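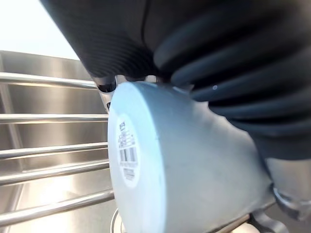 **Skurkeo Games — Level Design Team, Studio Diary**

June 27, 2019

I meant to write this last night and then the train sat outside Jorkbridge station for what felt like a full playthrough, so you're getting it this morning with a bagel in one hand. Bear with me, it's going to wander. My entries always do, and the two people on the team who keep tidy bullet points have already made their feelings known.

So, the ferry level. If you've been following along since January you'll know that the ferry level was the first thing we ever built for Utholm, back when the whole game was a gray box island and a fisherman who could jump but couldn't turn left. It has been rebuilt 9 times. I checked the version history while the build was compiling and then wished I hadn't. The idea has always been simple enough: you arrive on the island by boat, you learn to run and climb on the deck before you ever touch dry land, and by the time you step off at the harbor you know how to play. Lovely on paper!

The trouble is that people don't want to get off the boat. We had another round of playtesters in this week and I sat behind the glass and watched a very polite young woman spend most of her session climbing up to the funnel, jumping off the funnel, and climbing back up again. She was having a wonderful time. She never saw the harbor. When we asked her afterward what she thought the game was about, she said boats.

I laughed about it at lunch, but I've been chewing on it ever since. The climbing feels good. It feels good because our animator spent most of the spring on that little scramble when the fisherman catches a ledge by his fingertips, and of course the first thing anybody wants to do with a good toy is play with it for a while. I don't want to take the funnel away. I'd feel like a parent confiscating a kite. But we can't have the opening of a twelve-chapter story be a place people happily never leave, and the producers have been very kind and very firm on that point.

What I tried yesterday was moving the lighthouse. It used to come into view only after you'd docked, around the headland, with a nice swell of strings. I pulled it forward so you can see the lamp turning from the very top of the funnel, way off over the water, and you can't see it from anywhere else on the deck. So the climb still pays you back, and what it pays you with is a reason to go ashore. I played it through myself until my thumbs complained and I think it works, though I'm the worst possible judge, having seen that boat more often than my own kitchen lately.

The engine did not enjoy the change. Drawing the lighthouse from that far out meant drawing a good part of the island along with it, every fence post and cabbage, and the frame rate dropped to something like a slideshow of somebody's vacation. There are 1557 separate objects in the harbor village (I had no idea, I'd have guessed a few hundred) and the game was trying to be ready with every one of them in case you squinted. Our graphics programmer looked over my shoulder, breathed in through her teeth, and went away to make a cheap painted version of the village that stands in for the real one until you're close. She had it in by five. It's a bit lumpy around the church, and the fog covers for it nicely.

A word on bugs, which I know are the only reason half of you read this diary. The list stands at 127 this morning. My favorite of the new batch is that if you talk to the ticket seller while a seagull is landing, the seagull takes over his lines. The text box even swings around to the bird. "Single or return, love?" says the seagull. I've been asked to fix it and I will, but I've saved a recording for the holiday party. Less charming is the one where the save file forgets you own a coat, and then the cold-weather chapter quietly decides you're dead. That one has been with us for weeks. We think it's to do with the order things load in, and every time we think we've got it, one tester on an older machine writes back with a sad little "nope."

The music came through for chapter four as well. It was recorded in the Enriquez hall, the old dance place across the river with the squeaky floor, and if you put on headphones you can hear a board creak right before the accordion comes in. There was some talk of cleaning it out. I argued for the creak and I think I won, or at least the subject got dropped when the pizza came. Chapter four is the wedding, so a bit of floor noise belongs there as far as I'm concerned.

I should say something about the demo, having been asked in the comments more than once. Yes, there is going to be one. It'll be the ferry and the harbor and the first night in the boarding house, which comes to more than 11 rooms if you find the attic. I don't have a day to give you. I had one in my head back in the winter and it's just as well I kept it there. Controllers will work, and keyboard will work, and you'll be able to change every single key, which a few of you wrote in about so nicely that I moved it up the list. Your saves probably won't carry over into the full game. I'm sorry about that and I'm still nagging people, but please don't plan around it.

Oh, and the fishing! I nearly forgot. The fishing is in. You sit on the end of the dock and hold the button and wait, and sometimes nothing bites at all. A couple of people on the team think that's a terrible idea for a video game and they may be right. I sat there for ages on Thursday's build — no, it must have been the one before — listening to the water loop go around, and caught one very small herring, and felt absurdly pleased.

Build's finished while I've been typing, so I'd better go and see whether the lighthouse is still where I left it. The church needs its lumps looked at too, and there are crumbs all over my keyboard.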